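Robotics Club notebook - Triltomlow team
January 13, 2021
Written up by Zubaida, with bits from Mohsin and Adeel 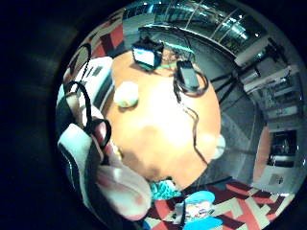 Round table, monitor on, small ball at the left. Glove side of the rig.

Good session! Really good. Putting it all down tonight before I forget which settings we ended up on.

Goal for today was to get clean grasp recordings of the small ball, enough of them that Fahad can start training the first version of the pick-up policy for Satti (our arm, for anyone reading this who joined after the break). Target was 200 takes. We logged 165, and after Mohsin went through the log we are keeping all but the ones in the bad block, see below. I'm happy with that. Before the break we couldn't get through a single afternoon without the recorder falling over.

Setup
Moved everything over to the round orange table. The square one by the lockers has a wobble and it was showing up in the wrist data as a slow rocking that Adeel spent two evenings trying to filter out. Filter is deleted now, hooray. The downside of the orange top is glare, the middle goes nearly white under the overhead lights and the exposure hunts when the hand comes in low. Locked exposure by hand, value is in the settings file. If you change it, write it down here please.

Straps: the back strap goes over the glove first, then the one across the middle. We had been doing it the other way and the whole thing twisted toward the thumb. Snug enough that you can't slide it with your other hand, and then one notch looser or your fingers go numb (sorry Mohsin).

Cable: the long black one goes off the side of the table. Leave slack. Coil the extra by the box and keep it out of the reach path, I caught it with my little finger on two takes and both had to go.

Takes
First block, slow approach from the left, close, lift, hold for a count of three, put back. Went smoothly. 61 takes before we stopped for water, which is a club record by a mile.

Second block, same thing but starting the ball in a different spot each time. Mohsin called out positions from the list. This is where it got fun - you stop thinking about your hand and just pick the thing up, and the traces look so much more natural for it! The first block has this stiff little pause right before the fingers close, every time, and I had no idea I was doing it until Adeel overlaid the curves.

Third block is the bad one. Timestamps between the glove and the video drifted apart partway through. Looked fine on the monitor, the live view doesn't show the offset at all, so we kept going and only saw it in playback. Adeel thinks the recorder was dropping glove samples when the disk cache filled up. He cleared it, restarted Dranero (the recorder program, not the old plotting script with the same name, we have to rename one of them) and the drift went away. Not proven. I want to see it happen again on purpose before I believe it.

Fourth block, me on the glove and Adeel calling. Clean all the way through, sync checked every ten takes by tapping the tabletop twice with one finger. The tap shows up as a sharp spike in the glove trace and you can match it to the video frame by eye. Cheap and it works. Let's do it at the start and end of every take from now on.

Numbers for Fahad
Gripper opening: map from thumb-to-index distance only, ignore the other fingers for now. The ring finger sensor reads high when the strap is tight.
Trim the first half second of each take.
Smoothing window as before, don't touch it until we've compared against block two.

Ms. Rodrigues came by near the end and asked what we'd do when the ball is a different size. Fair question, and we don't have an answer. Mohsin wants to mix sizes right away, I'd like one policy that works on one ball first. We agreed to try his way for a single block next time and look at the curves together.

She also reminded us that the Pleltetgate entry form needs a one-page summary of the project by the end of January. Fahad has a draft. The rules say 2,000 characters maximum and he's well over, so somebody with a sharp pencil please help him.

To do
Rename one of the two Draneros (Adeel)
Fill the cache on purpose and watch for drift (Adeel, me)
Double tap at start and end, add to the checklist (me)
Position list, second page, with the far edge spots added (Mohsin)
First training run on blocks one, two and four (Fahad)
New hook-and-loop for the middle strap, the old piece is losing its grip

Glove batteries are on the charger, second shelf. Take them off in the morning if you're in before me.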